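Steam, starch and a shared kitchen: an interview with Diane Beaudoin

Diane Beaudoin has spent 13 years writing production schedules for small bakeries. Her current work is at Clastwood, a shared commercial kitchen where tenants rent benches by the half day. Most of her time goes to steamed and par-cooked dough, a category she says is badly served by the standard textbooks.

"The books assume an oven," she said. "With an oven you control air temperature. With steam the temperature is more or less fixed, so what you control is time, dough weight and how the steam gets in and out."

She starts new tenants on a plain wheat bun with no filling. The dough is divided, rounded, set on paper and proofed until a fingertip mark fills in slowly. Tenants keep a log of piece weight, proof time and steaming time.
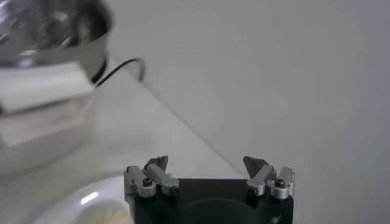

At Clastwood, November.

The most common fault is collapse after cooking. Beaudoin attributes most cases to overproofing and the remainder to a sudden drop in temperature when the lid comes off. Her standard instruction is to cut the heat and wait 2 minutes before lifting it.

"People want to look," she said. "I tell them to write down the time and go wash something."

Yellow spotting is the second fault on her list. It usually means the leavening was not fully dissolved, and it is corrected at the mixing stage. Wet patches on the crown come from condensation dripping off the lid. A cloth wrapped under the lid helps, and so does a domed lid that carries the water out to the rim. 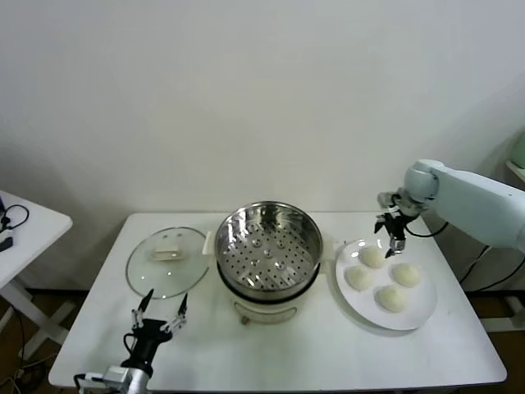 Flour is a harder question. Beaudoin ran a trial of two flours from the same mill, sold under the names Andside and Vandeck. The softer one, Andside, gave a whiter crumb but tolerated less handling. Vandeck held its shape through a longer proof and came out slightly chewy. She now blends them, and she declined to give the ratio.

"It changes with the delivery," she said. "If I print a number, somebody will use it for a year."

Scale brings its own problems. One tenant, Oğuzhan Bayram, supplies a lunch counter with 240 buns every Friday. His first schedule treated the order as a single batch, and the last pieces were overproofed before they reached the steamer. Beaudoin split the dough into staggered mixes and moved part of it to the cooler.

"I was losing about 71 on a bad week," Bayram said. "Now I start earlier and the waste is small -- mostly shaping errors."

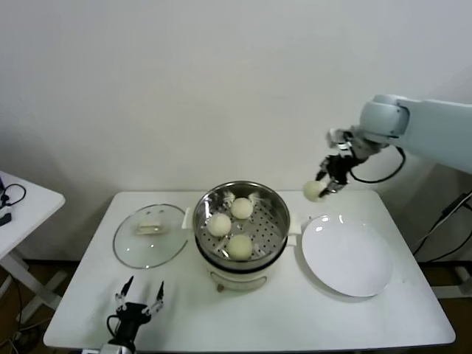 Holding and reheating

Cooked buns stale quickly in open air. Beaudoin cools them on a rack, bags them while the surface is dry but still soft, and freezes whatever will not be sold that day. They are reheated from frozen, by steam only.

She is now testing the same schedule with a rye blend, using a starter she calls Doležal after the street where she first kept one. The crumb is still too dense. "More water, probably," she said. "I have the next set of weights written up."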